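Detavano Click Flooring, Light Grey
by Prasside

Back in stock. Last batch went fast so grab extra if you're doing more than one room.

Floating floor, click edges all four sides, no glue. Goes over concrete, old tile, most flat wood subfloors. Not over carpet. Please not over carpet, we get calls.

What's in the box
24 planks. One touch-up pencil. Instruction sheet (the new one, the old one had the spacer size wrong).

Not in the box
Underlay, trim, tapping block. Tapping block is sold on the Bivamow tools page, 5 dollars with any floor order.

Good for
Kitchens, halls, home offices, basements that stay dry. Bathrooms no. Sunrooms ask first, depends how hot it gets in there.

Finish
Matte. Fine grain, light grey, hides dust ok, hides dog hair less ok. Color shifts a little between batches so check the code on the end label and buy it all in one go. We can't match batches later, sorry.

Before you start
Leave the boxes flat in the room overnight. Sweep, then sweep again. Mix planks from a few boxes as you lay.

Seams
Stagger the short ends. Close each row up before starting the next, a gap wont pull shut by itself later. Running the planks on a diagonal looks great but order extra for the cuts.
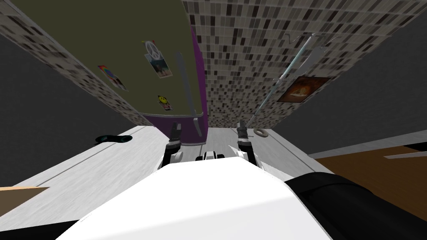
Cleaning
Damp mop, wrung out well. No steam. No wax. Felt pads under chairs.

Shipping and returns
Ships from the Bodnár warehouse, curbside only, driver does not carry upstairs. Orders over 46 boxes go on a seperate truck, we'll call to set a time. Unopened boxes come back within 90 days, you pay the freight. Opened boxes stay yours.

Samples
One free per address. June orders are running slow, hang in there.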